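Why Do Corgis Have Such Short Legs?
By Marisa Benedetti 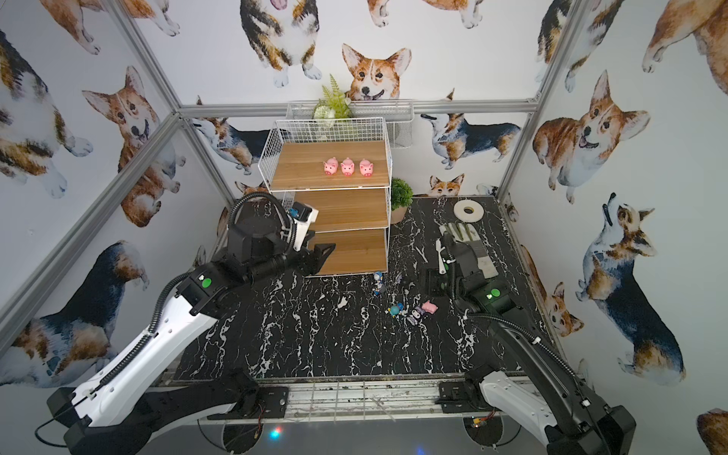 Corgis are some of the funniest-looking dogs around, and some of the smartest too! They have big pointy ears, a foxy face and a long body, all riding along on tiny legs. Most people think of a corgi as orange and white, but lots of them are tricolor, meaning their fur comes in three colors. The wallpaper has both kinds. Look for the big orange and white face peering over the wire basket, then find the black, tan and white one on the same wall.

So what about those legs? Corgis were farm dogs in Wales, and their job was to move cattle from place to place. A cow can weigh more than 1,000 pounds, so how does a little dog boss it around? It nips at the cow's heels! When the cow kicks back, a low dog can duck right out of the way — the hoof goes sailing over its head.

There are two breeds of corgi, the Pembroke and the Cardigan. Cardigans have long, bushy tails. Many Pembrokes have a very short tail, and some are even born that way.

Are corgis slow? No way! They can zoom across a yard, turn on a dime and zoom back again. People call this "the zoomies," and once a corgi gets going you'd better hold on to your sandwich. They bark a lot too, which was useful when the cows weren't listening.

Ezekiel Ferreira, age 8, wrote in to ask if corgis can swim. Some can, but short legs make it hard work, so a life jacket is a good idea and a grown-up should always stay close.

Try this: get down on your hands and knees and look around your room. Now you're closer to corgi height! What can you see under the bed?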